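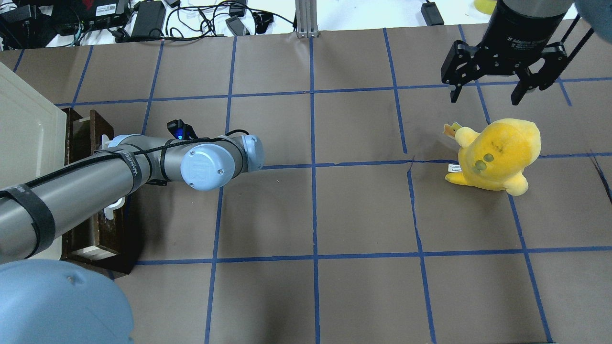

Figure 6. Both arms over the taped grid, with a plush toy as the target.

6. Matching the two views

Lepik is the part of Wirnex that decides where an object is. It takes one opinion from the head camera and one from the wrist camera, and your job is to get them to agree.

6.1 Put a soft toy on the grid. Yellow is a good choice against brown paper. So is anything you don't mind squashing.

6.2 Open the gripper fully, then choose Views > Pair.
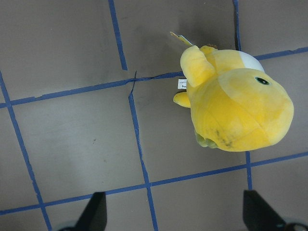

6.3 Click the same tape crossing in each view. Repeat until you have 8 pairs. Torn tape is fine as long as you click the same bit of tear both times.

Note: the wrist view may show the paper as grey. Lepik matches edges and pays no attention to colour, so leave the white balance alone. You will be tempted.

6.4 Press Solve. On a Zudthorpe controller this takes nearly 285 seconds, during which the progress bar will reach the end twice.

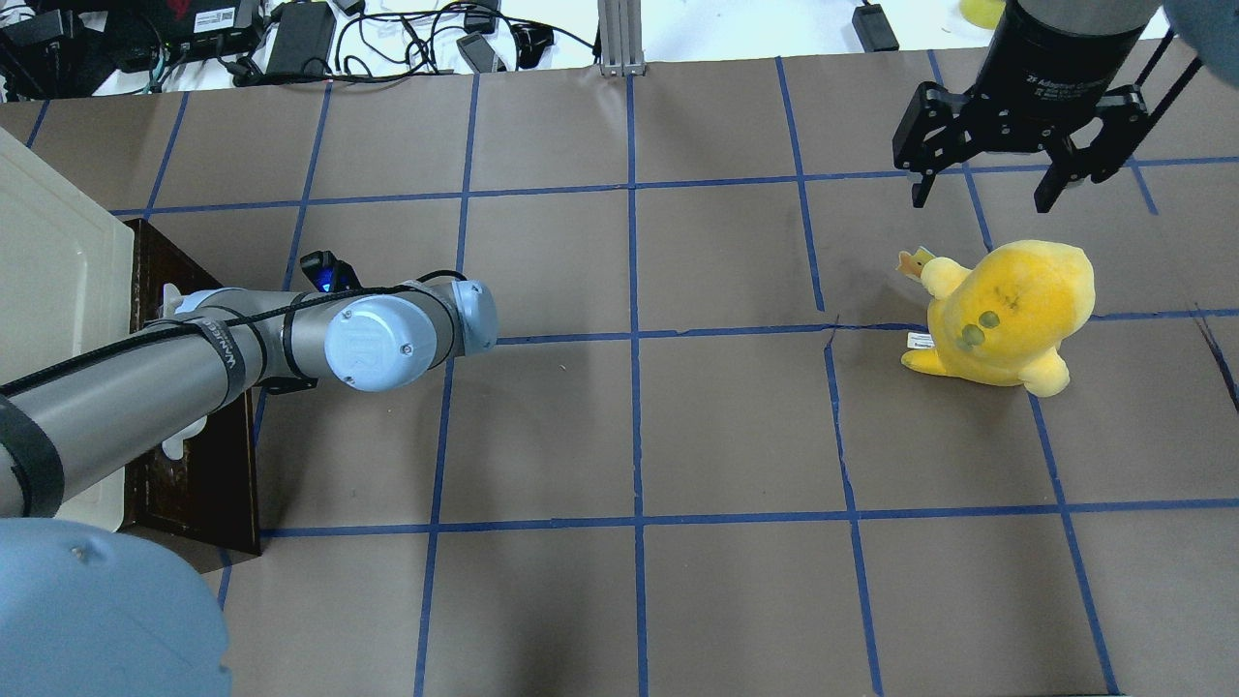 6.5 Read the error figure. Anything under 2 mm will do. If you get code 417, two of your pairs are swapped — clear them all and start again, as hunting for the guilty ones takes longer.

Caution: Solve does not lock the arms. Keep your hands off the grid until the Kosstead panel shows IDLE, however helpful you feel.

6.6 Save the result under a name you will recognise in January. "final_new" is already taken on most machines we visit.

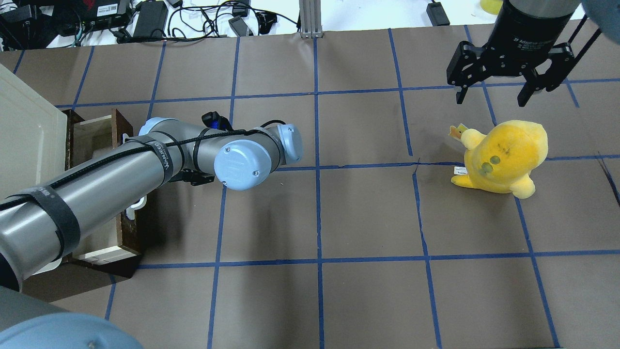

Figure 7. Head view: target on the right, open gripper above it.

6.7 Go to section 7 to set the grasp height.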